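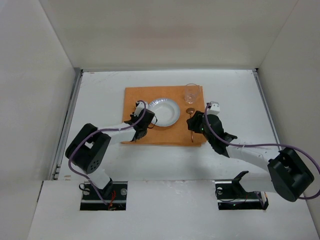

Relthorpe Bout Records
Data card, version dated 28 March 2026

Summary

The Relthorpe Bout Records hold the results of amateur boxing contests held under the Cundarden regional programme. The release contains 2,187 bouts, one row to each, together with a separate table of boxers. It is maintained by Gualtiero Negri, to whom corrections should be sent.

Contents

bouts.csv -- one row per contest, with venue, weight class, scheduled rounds, result and method
boxers.csv -- 1,038 boxers, with stance, club and year of first registered contest
venues.csv -- hall names and towns, including former names

Sources

Of the bouts listed, 1,965 were entered from signed officials' sheets. The remainder were taken from printed programmes on which the result had been written by hand, and are marked P in the source column. Users who require signed results only should exclude these rows.

Known limitations

Weights recorded before the Daly hall adopted metric scales were converted from pounds and rounded to one decimal place. The original figure is kept in weight_lb.

Judges' scores are missing for 228 bouts. A blank score does not mean that the contest was stopped; the method column should be consulted.

Boxers who changed club during a season appear under the club they represented on the night. The Pinditz club competed under two names, and both are retained.

Permitted use

The records may be used for research and for club histories. They should not be used to assess a boxer's fitness to compete, as medical suspensions are not included.

Updates

A revised release is issued each December. Changes to existing rows are listed in changes.txt, with the earlier value alongside the new one.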